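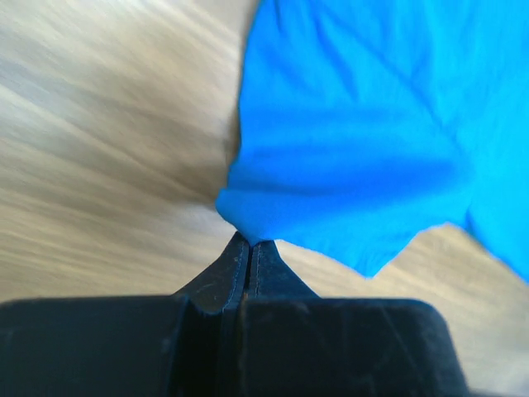
Flivo Issues Safety Notice on Fabric Gripper

LODPORT, September 1, 2026 – Flivo has issued a safety notice for its Flila two-finger fabric gripper after a fault in the release function. On two units, the fingers stayed closed on the cloth after an open command, and the arm began its next move.

No injuries were reported. The fault was traced to a position sensor that drifts after 4000 cycles.

"Operators should stop the arm before freeing any fabric by hand," said Karla Camacho, product safety manager.

Replacement sensors will ship within five days. Service contact: Braulio Arriaga, Flivo Lodport.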